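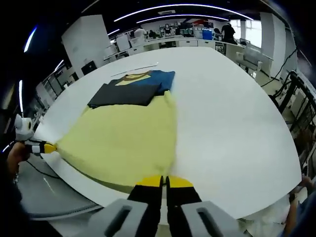 Last edited: March (corrected the part about the grub screw, added the note on old recordings)

I said in the last post that the folding work had stalled and that I would write up why once we knew. We now know most of it, so this is the write-up. It is longer than I wanted. Anyone only interested in the fault can skip the next few paragraphs and start where I talk about the zero.

For anyone new to this blog, I work on the shirt folding project at Morkix. We teach a pair of robot arms to fold clothes by doing the folding ourselves with hand-held grippers, one in each hand, and recording it. The grippers have the same fingers and the same yellow tips as the ones on the arms. Each one records where it is and how far apart its fingers are, many times a second, along with video. The recordings go into Jasis, which is our own training code, and what comes out is tried on the arms the next morning. The arms are in the Fahy cell, a fenced-off area with a gate and a light curtain.

The plan for this stage was 4000 recordings. We had 1763 when we stopped.

The first sign of trouble was a dull one. The left arm began dropping hems. It would come down to the corner of a shirt, close, lift, and the cloth would stay behind or come up a few centimetres and slide out. The right arm did its half of the fold perfectly well, so we got shirts with one side tucked in and the other lying where it started. Akinyi Mfaume had been logging the morning tests by hand and her notes for that week just say "left slip" down the whole column.

We blamed the cloth first. We had brought in some thinner shirts and they are harder to pick up than the thick cotton ones we started with. Then we blamed the tips. The yellow pads wear smooth with use, so Kheri Makokha put new ones on the left arm, and the dropping went on exactly as before. We swapped the left and right gripper units between the arms. The fault stayed on the left, which at least told us the hardware on the arms was fine and that we were looking at something the arms had been taught.

That should have sent us straight to the recordings. It didn't, and this is the part I am least happy about. We had a demonstration for visitors coming up and I wanted the left arm to hold on to a shirt for ten minutes. There is a setting in the arm controller that adds a bit of extra closing on top of whatever the model asks for. I turned it up for the left gripper only. The dropping stopped. I wrote "temporary" next to it in the settings file and went for lunch.

The trouble with adding extra closing is that it adds it all the time, including when the model is asking for a full grip already. Two things came of it. The first was that the left gripper started pinching hard enough to mark the fabric, and on one shirt it pulled a small hole near the side seam. The second was worse. During a reset in the cell, Mwanahawa Laizer reached in to straighten a sleeve while the arms were paused, and the left gripper closed on the end of her glove. The arm didn't move, only the fingers did. She pulled her hand out of the glove and hit the stop. She was not hurt, but the glove was held tightly enough that we had to power the gripper down to get it back.

So there were now two questions. Why was the left arm under-gripping, and why did a paused gripper close on anybody?

The second one was quick to answer. Pause in our software stops new motion commands to the arms. It did not stop the grippers from finishing the last command they had been given, and with my extra closing added, the last command was further closed than the fingers could reach with folded cloth between them. The gripper was still pushing. When the cloth shifted, the fingers carried on. We had treated pause as a safe state for months and it never was one. The gate switch does cut the power, but the habit had grown up of reaching over the low side of the fence for small things, and I had done it myself plenty of times.

The first question took three more days. Anjani Teoh found it by plotting the finger gap from the left hand-held gripper against the video. When you squeeze the handle fully with nothing between the tips, the gap should read as zero. For the early recordings it did. From one particular morning onwards the left one read 3 mm with the tips touching.

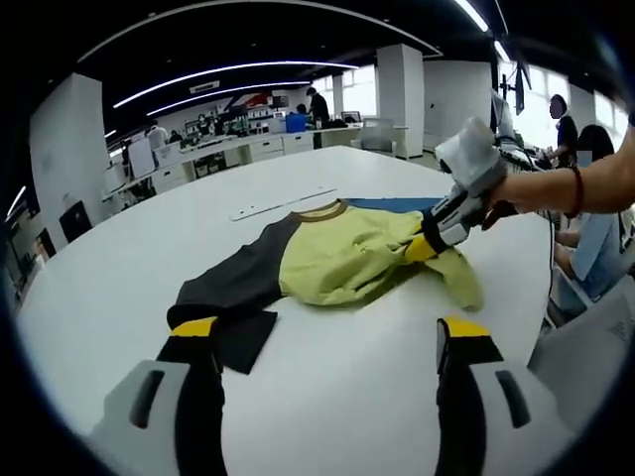
Once you have seen that plot, the rest follows. Every time one of us pinched a hem with the left hand, the recording said the fingers had stopped short by 3 mm. The cloth is much thinner than that. The model learned that the correct way to hold a shirt with the left hand is to bring the fingers near it and lift, and it did so faithfully. It even learned to do it at the right moment and in the right place, which is why the early part of each fold looked so convincing on the arms.

The cause was mechanical. The gap is measured by a small sensor on the shaft inside the housing, held on by a grub screw. The screw had worked loose and the sensor had turned slightly on the shaft, then jammed in its new position. I originally wrote here that the screw had been left out after a repair. Kheri has since shown me the screw, still in its hole, and I apologise to him for that.

We do have a check for this. At the start of each session you are meant to close both grippers fully and press a key, and the software stores that as zero. The version we were running asked for the key press but only saved the new value if the reading was within 1 mm of the old one. Anything bigger was treated as a mistake by the operator and the old zero was kept, with a line in a log file that we had no reason to open. A small drift got corrected and a large one was thrown away, so the check was at its least useful on the one day it was needed. I wrote that rule, in the first month, after I kept pressing the key before I had closed the grippers properly.

Anjani went through everything recorded after that morning. 885 recordings have the bad gap on the left side. The positions and the video in them are fine.

We talked about whether to repair them or bin them. Taking 3 mm off every left reading is easy enough, and we tried it, but the sensor seems to have moved again slightly partway through the affected period, before it settled. Upendo Kirui spent an afternoon finding moments in the video where the left tips are plainly touching and using those to set the zero for each recording. That works where such a moment exists. Where it doesn't, the recording goes in a separate folder and we leave it out of training for now. I don't have a final number for how many we will get back.

Meanwhile we are recording again at the round table, with the screw fixed with thread lock and the sensor shaft marked with a line of paint pen so that you can see at a glance if it has turned. We use the same mixed pile of clothes as before, which makes comparison easier. My hands had got used to the left gripper feeling slightly sloppy and the first few folds with it repaired were clumsy, so I have asked for those to be left out too.

Changes we have made so far:

Pause now opens both grippers on the arms a short way and then holds them with the current limited. If they are carrying a shirt it gets dropped. We can live with that.

The low side of the fence has been raised. Resetting takes longer.

The extra closing setting has been removed from the controller altogether. If the model is gripping badly we want to see it gripping badly.

The start-of-session check refuses to begin recording if the zero has moved by more than 1 mm, and says so in large letters on the screen. It has stopped us twice, both times when somebody had a fold of cloth between the tips.

Akinyi now runs one recording from each session back through a plot before the session is counted. It takes her a couple of minutes.

We trained a small model on the early recordings alone, just to confirm the diagnosis. It is worse at sleeves, having seen fewer of them, but the left arm picks up hems and keeps hold of them. The thin shirts were never the problem.

A note for the two groups who took copies of our data through the Potodby exchange: if your copy goes past the first release, you have some of the affected recordings. The session list is in the readme there now, with the left gripper sessions marked. Please don't just subtract a fixed amount, for the reason given above. Write to me if you have already trained on it and I will send you Upendo's corrected values as they are finished.

Mwanahawa has the glove pinned up over her desk. She has asked for an interlock on the reset button as well, so that the arms can't be restarted until the gate has been opened and shut again, and I am wiring that in this week.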